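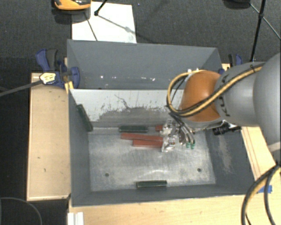 Ostrowski Divided Bin, Gray Metal
Supplier: Arkdale Storage and Workshop Equipment
Page last revised May 3, 2020

Overview

The Ostrowski divided bin is an open-top rectangular metal bin with one upright divider running lengthwise. The divider sets off a larger front compartment from a smaller rear one. The bin is intended for bench and low-platform use where two groups of parts have to be kept apart but within the same reach: blocks, offcuts, castings, fittings, sample pieces, returns.

The front compartment is the working side. Contents can be laid out flat across the floor, turned over and picked out one at a time. The rear compartment is normally used for stock waiting to be handled or for pieces already dealt with.

Specifications

Length: 80 cm
Load rating, evenly distributed: 200 lb
Body: sheet metal, gray
Divider: single upright panel, fixed, lengthwise
Floor: bare metal
Floor holes, front compartment: two, round
Top: open
Lid: not supplied
Order unit: one bin

The load rating applies to the complete bin, both compartments together, standing on a flat surface. It does not apply to a bin carried by its ends or set across two supports with a gap under the middle.

Floor

The floor is supplied bare. It will show scratches, smudges and light patches in ordinary use, and these do not affect the rating. Blocks with hard corners mark the surface sooner than rounded parts. Customers who need a clean appearance for display should order the liner mat listed under Accessories.

The two holes in the front compartment are small, one toward each end. They accept the fixing screws in the mounting kit. When the bin is used free-standing they may be left open. Very small loose items such as washers, pins and seed beads can pass through and should be kept in cups or trays inside the bin.

Divider

The divider is fixed at the factory and cannot be moved or removed. It is not a handle. Lifting the bin by the divider will bend the panel out of line and is not covered by the warranty.

Long pieces should be placed parallel to the divider. Pieces leaned against it at a steep angle tend to slide, and the foot of the panel is the hardest place to pick from because there is little clearance behind the part. Leave a finger's width along the divider where possible.

Placement

Set the bin on a level surface that supports the whole base. Wood tops are suitable. On painted or varnished tops, use the felt strips, as the underside edges can leave marks. The bin may be placed directly on low-pile carpet, but it will shift when parts are dragged across the floor of the compartment.

Keep the long front side toward the operator. Where the bin is reached from one end, load the front compartment from the far end first.

Sorting with colored blocks

For training and layout trials, Arkdale sells the Itberg block set. Blocks come in red and dark green, in more than one length, and can be mixed in the front compartment or separated by the divider. The set is sold apart from the bin. Replacement blocks are available singly by color and length.

Cleaning

Empty both compartments. Brush out dust, then wipe the floor and walls with a cloth and mild soap solution. Dry at once, paying attention to the foot of the divider and the rims of the floor holes. Do not use steel wool, chlorine cleaners or a pressure washer. Light surface marks can be reduced with a nylon pad worked along the length of the bin.

Accessories

Mounting kit, screws and washers for two floor holes
Liner mat, front compartment, cut to size
Liner mat, rear compartment, cut to size
Felt strips, self-adhesive, set for one bin
Itberg block set, red and dark green

Ordering and delivery

Bins ship assembled from the Zandville warehouse. They do not nest, because of the divider, and each one is packed in its own carton. Allow 3 working days for stock orders. Orders above 600 dollars ship free within the delivery area. Mounting kits ordered with a bin are taped inside the rear compartment; check there before reporting a missing item.

Returns are accepted on unused bins in the original carton. Floor scratches count as use.

For drawings, volume pricing or bins without floor holes, contact Rebecca Greco, product desk, Arkdale. State the quantity and the surface the bin will stand on.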